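카테고리: 작업 노트 > 파지·플래닝
읽는 시간 6분 | 공유 4 | 댓글 1

2026년 3월 10일

어제 돌려 놓고 간 배치부터 확인. 예상보다 나빴다. Wenlow 태스크(머그 손잡이 잡고 들어 올려서 옆으로 옮기기) 100회 중에 플래너가 경로를 못 찾았다고 포기한 게 너무 많다. 더 기분 나쁜 건 포기하는 타이밍이 죄다 똑같다는 거! 로그를 정렬해 보니 실패한 회차는 전부 340ms에서 끊겨 있었다. 이쯤 되면 어려워서 못 푼 게 아니고 타임아웃에 걸린 거지. Vollside 설정 파일을 열어 보니 역시나 예전에 데모용으로 줄여 놓은 제한 시간이 그대로 남아 있었다. 12월에 내가 커밋한 거다... 할 말이 없다.

제한 시간을 풀고 다시 돌렸는데, 이번엔 오래 고민하다가 포기한다. 좋아, 그럼 진짜 문제가 따로 있다는 얘기니까 오전은 통째로 이쪽에 쓰기로.

먼저 의심한 건 Shearer 쪽 파지 샘플러. 후보 1,000개를 뽑아서 점수순으로 늘어놓고 뷰어에서 하나씩 넘겨 봤다(전부는 아니고 상위권만, 나도 사람이라). 후보 자체는 멀쩡했다. 손잡이 양쪽을 집는 자세가 위에 몰려 있고, 손목 각도도 무리가 없고, 접근 방향도 위에서 비스듬히 들어오는 게 대부분. 그런데 충돌 검사를 통과시키면 손잡이 후보만 싹 사라진다. 남는 건 몸통 모서리에 손끝을 걸치는 이상한 자세들인데, 이건 또 역기구학에서 관절 한계에 걸려서 죽는다. 결국 플래너한테 넘어가는 게 거의 없었던 거다. 그동안 플래너 욕한 거 취소.

충돌 메시를 화면에 띄우고 나서야 이유를 알았다. 손잡이 구멍이 막혀 있다. 볼록 분해를 하면서 해상도를 낮게 잡아 놓은 탓에 손잡이 안쪽이 통째로 덩어리 하나로 합쳐졌고, 손가락을 그 안으로 넣는 후보는 전부 '물체랑 겹침' 판정. 렌더링되는 메시는 구멍이 잘 뚫려 있으니까 화면만 보고는 절대 모른다. 둥근 머그를 쓸 때는 손잡이가 몸통에서 멀리 떨어져 있어서 운 좋게 넘어갔던 것 같고, 이번에 각진 모델로 바꾸면서 터졌다.

고친 내용은 이렇다. 분해 해상도를 올리고, 손잡이는 몸통이랑 따로 떼어서 처리한 다음 나중에 합친다. 전처리 시간이 꽤 늘었지만 자산 하나당 한 번만 하면 되니까 감수하기로. 캐시 키에 분해 파라미터가 안 들어가 있던 것도 같이 고쳤다(이거 때문에 삼십 분 동안 고친 메시 말고 옛날 메시를 보면서 왜 안 바뀌지 하고 있었다. 아오). 시드 2,038로 고정하고 다시 돌리니 손잡이 후보가 충돌 검사 뒤에도 살아남는다. 살아난 후보를 보고 혼자 박수 쳤음.

오후에는 인식 쪽. 여기는 아직 해결 못 했으니 적어만 둔다.

Bristov 렌더러로 재질을 바꾼 뒤부터 자세 추정이 프레임마다 조금씩 튄다. 위치는 괜찮은데 회전이 문제. 면이 반들반들하고 각이 져 있어서 하이라이트가 모서리 따라 확 생겼다가 조금만 시점이 움직여도 옆 면으로 넘어가 버린다. 특징점이 물체에 붙어 있는 게 아니라 빛에 붙어 있는 셈이라 추적기가 그걸 따라가면 당연히 회전이 틀어진다. 재질 거칠기를 올리면 얌전해지는데, 그러면 이 자산을 고른 의미가 없다. 어려운 표면에서도 되는 걸 보려고 고른 거니까.

지금 시도해 볼 만한 것들, 생각나는 순서대로 적는다.

- 컬러 말고 마스크 윤곽으로 회전 보정하기. 윤곽은 빛을 안 타니까 좀 나을 듯. 대신 가까이 가면 물체가 화면 밖으로 나가서 윤곽이 잘린다. 근접 구간에서는 못 쓸 수도.
- 하이라이트 픽셀에 가중치 낮게 주기. 임계값 하나로 될지 모르겠다.
- 접근 마지막 구간에서는 자세 갱신을 아예 멈추고 직전 추정값으로 밀고 들어가기. 좀 치사한 방법이지만 솔직히 제일 먼저 해 볼 것 같다.

제어 쪽도 한 줄. 접근 자세에서 파지 자세로 넘어갈 때 목표가 한 번에 바뀌어서 손목이 움찔한다. 인식이 튀는 거랑 겹치면 더 심하다. 보간을 넣든 속도 제한을 낮추든 해야 하는데, 인식부터 잡고 나서 손대기로 했다. 둘을 같이 건드리면 뭐가 효과 있었는지 또 모르게 된다(지난번에 그랬다).

오늘 돌린 것 중에서 세 컷. 모서리마다 빛이 걸리는 걸 보면 추적기가 좀 불쌍해진다.
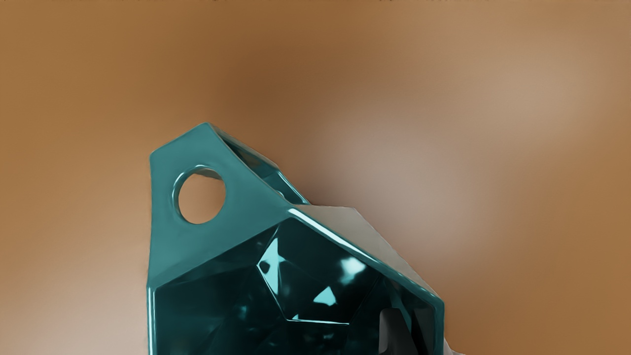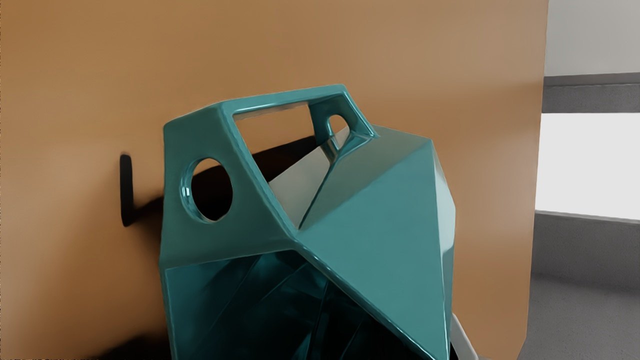
마지막 건 그리퍼가 아직 벌어져 있는 상태.

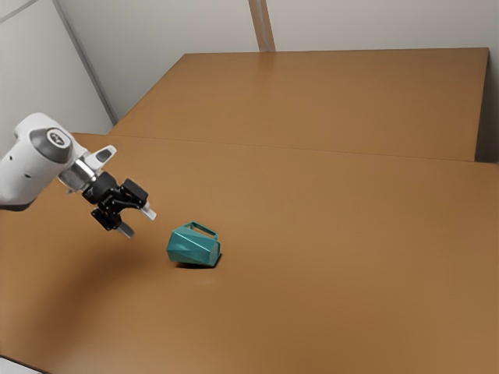 댓글 1

Idun Lundgren
구멍 막힌 충돌 메시는 저도 서랍 손잡이 모델에서 똑같이 당했어요. 캐시 키 고친 거 메인에 올려 주시면 제 쪽 자산도 새로 구울게요. 그리고 자세 갱신 멈추는 방법은 저는 찬성인데, 멈추는 시점을 거리로 정하지 말고 마스크가 화면 경계에 닿는 순간으로 잡아 보면 어떨까요? 자산마다 크기가 달라서 거리 기준은 매번 다시 맞추게 되더라고요. 회전 오차 로그 남아 있으면 원본 그대로 공유 폴더에 넣어 주세요. 윤곽 보정은 제가 먼저 붙여 볼게요.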